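How to Teach a Robot to Do the Washing-Up
A Trirnovness Robot Club explainer for curious people aged 8 and up

Have you ever been asked to do the washing-up and thought, "I wish a robot could do this"? So did we! That is more or less how our club project began. We meet after school, we have one robot arm, and this year we picked a job that sounds very boring and is brilliant fun to work on: scrubbing out a cooking pot.

If you come along to club you will hear a lot of new words in your first few weeks. This page explains most of them, so you can read it before you come and then show off.

What is a robot arm?

Hold your own arm out in front of you. You have a shoulder, an elbow and a wrist, and each of them lets you bend or twist in a different way. These are your joints. A robot arm has joints too, and the stiff parts in between are called links. (Your links are your bones.)

Inside each joint is a motor. When the motor turns, the joint bends. Turn one joint and the arm makes a simple swing. Turn several joints at the same moment and the arm can make a straight line, a circle or a wobbly sort of wave — ours waves at new members, because somebody wrote a program for it in the first week and we liked it too much to delete it.

Our arm is called Didero. It lives bolted to its stand, so it can't chase you.

What is a gripper?

A gripper is the robot's hand. Yours has four fingers and a thumb, and you can pick up a grape or a grapefruit with it without even thinking. Most robot grippers are much simpler. Didero's has a pair of flat fingers that slide together and apart, a bit like the way you would pick up a brick between your two palms.

Try this at home. Put on a thick pair of gloves, tape your fingers together so that each hand is like a paddle, and try to pick up a pencil. Now try to write your name! You will soon feel very sorry for robots.

Why is a pot so hard?

Think about what you do when you wash a pot. You reach in. You find the bottom. You press, but not so hard that the pot goes skating off across the kitchen. You go round and round, then you go up the sides, and all the time your skin is telling you where things are. You could do it with your eyes shut.

Didero has no skin. It knows how far each of its joints has turned, and that's nearly all it knows unless we give it something more. So when we say "go down", it will happily go down until it bumps into something, and a pot is a narrow place with bumping on every side. The first thing we learned was that the bottom of a pot is always closer than you think.

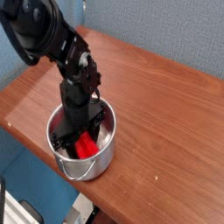 So we broke the job into small pieces. Programmers do this all the time, and it works for homework as well. Our pieces were:

Pick up the scrubber.
Move above the middle of the pot.
Go down slowly.
Stop when you touch the bottom.
Scrub in a circle.
Come back up without catching the rim.

Each piece got its own little program. When one piece worked, we joined it to the next one, and then of course the first one stopped working and we had to go back and find out why. This is called debugging, and you will do plenty of it. Don't be cross when it happens! Some of our best afternoons have been debugging afternoons.

How do you teach it?

There are two main ways, and we have tried both.

The first way is to write instructions. You tell the robot exactly where to go, using numbers. "Move 42 millimetres down" is an instruction Didero understands perfectly. "Move down a bit" is no use to it at all. Robots don't know what "a bit" means, and they don't know what "careful" means either.

The second way is to show it. One of us moves the arm through the job using a set of controls, and the computer writes down every movement the joints make. Each go is called a demonstration. Do it once and the robot can copy you, but only if the pot is in exactly the same spot next time. Do it lots and lots of times, with the pot in different places, and the computer can begin to spot the pattern — a bit like how you learned to catch a ball. You didn't read instructions for that. You just had loads of balls thrown at you.

By the end of March we had recorded 163 demonstrations between us. It took ages, and we ate a great many biscuits.

What goes wrong?

All sorts of things, and we write every one of them down in the Oops Book. Here are some favourites from it.

The robot scrubbed beautifully, ten centimetres to the left of the pot.

The scrubber twisted in the gripper, so the robot was scrubbing with the wrong end.

The robot caught the handle on the way out and took the whole pot with it, like a very proud waiter.

We mended the last one by making Didero lift straight up before it moves sideways. It was a change of one line in the program, and it took us three weeks to think of it.

Staying safe

Robot arms are strong and they don't notice people, so we have rules. Tie back long hair. Keep your hands off the table when the arm is switched on. Say "moving!" in a loud voice before you press go. And everybody, even the newest member, is allowed to hit the big stop button at any time. You will never be told off for pressing it.

Words to remember

Joint: a part of the arm that bends or turns.
Link: a stiff part between two joints.
Gripper: the robot's hand.
Demonstration: one go at showing the robot what to do.
Debugging: finding out what went wrong and mending it.

Want to have a go?

Our new club year starts in September 2019, and you don't need to know anything about robots or computers before you come. We need people who like drawing plans, people who like taking things apart, and people who are good at spotting mistakes (we make enough to go round!). Our next challenge is called Sarnel, and it means getting Didero to put the lid on the pot once the scrubbing is finished. Ask for a joining form at the school office, and bring an apron if you have one.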